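Plornby Crumple Set: README

Version 3, October 28, 2018

Contents

The set covers crumpled and folded paper handled near a wooden wall, a pale upright board and some blue fixtures. It is meant for work on the outlines and shading of thin material that does not hold a fixed shape. Rigid items are kept in a separate set, Travard, and are not repeated in this one.

Paper

All sheets are plain white, unprinted and unlined. Each was creased by hand before use. Three crease classes are defined:

ball: compressed from all sides, no flat area left
bundle: folded over itself, irregular, with at least one loose flap
sheet: creased and opened out again, mostly flat

The boundary between ball and bundle is a matter of judgment. If a loose flap is present, the label is bundle. Sheets were discarded after 14 uses, or earlier if torn through. Small tears at the edge were accepted and are not labeled.

Surroundings

Wall: wood, orange to amber, faint vertical grain.
Board: pale yellow, upright. Under strong light it reads as cream.
Fixtures: blue, in two shades. The darker one is a thin bar. The brighter one is wider and runs at a slant in some views.
Blocks: wood. They may hide part of the blue.

File layout

paper/ holds the pictures, one folder per crease class.
labels/ holds one text file per picture, with the crease class, a blur flag and an occlusion flag.
notes/ holds free text from the labelers, Mitsuko Hattori and one other.

Flags

blur = 1 when the edge of the paper is soft at full size.
occlusion = 1 when anything covers part of the paper or the paper is wrapped around something.
color = 1 when a color other than white or gray shows through a gap in the folds. This flag was added in May and the older folders were relabeled to match.

Sample, class bundle, blur 1, occlusion 1, color 1:

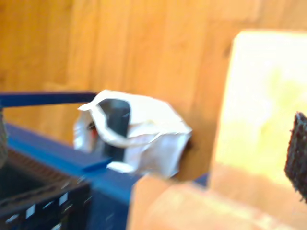
Yoshinori Higuchi wrote that the bundle class is too wide and asked for it to be split by the number of loose flaps, as was done in Nanau. He would also like a separate value for flaps that point down.

The split is open for version 4. Flap direction will not be added, as the 2 labelers disagreed on it too often in a trial on 28 pictures.

Known issues

Highlights on ridges are clipped in bright views. Gray shading in the folds is usable.
Labels in the Oda format are converted by script and lose the color flag.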